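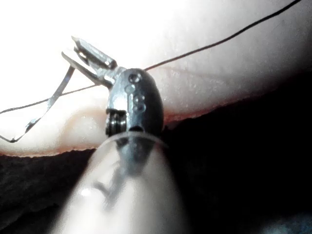

Photo: Kenza Helmy

Regional health bulletin, June 25, 2021: how are they counting?

redlow_stats
The evening bulletin gives 141 new infections for the Redlow district. The table underneath adds up to 131. Has anyone found out which figure goes into the seven-day rate?

E. Helmy
The table is by date of swab and the headline is by date of report. The missing 10 are probably swabs with no collection date. They normally get assigned within a couple of days.

manee_t
That doesn't fit last week. The two totals matched then, and there were undated swabs in that release as well. I think the Oklow lab sent its file after the table was built.

redlow_stats
Is the Oklow file separate? I thought all labs reported through the same system.

manee_t
It was separate until 22 May. The notes say it was merged after that, but the column heading is still in the download.

E. Helmy
A leftover heading proves nothing. Look at footnote 5: "records without a specimen date are excluded from Table 2." It covers exactly this case.

Ifeoma O
Footnote 5 was added this week, so it can't explain how earlier tables were built. I'd also be careful with the rate. If it uses swab date, the last four days are always too low and shouldn't be compared with the week before.

E. Helmy
Agreed on the last four days. I still say undated swabs.

redlow_stats
I've written to Loubna Samir in the data team and asked for the cut-off time of each lab file. The border rules are reviewed in July and the rate is one of the tests, so it matters which one they use.

manee_t
Ask her for the revision log too. The old tables get overwritten.

redlow_stats
Added to the email.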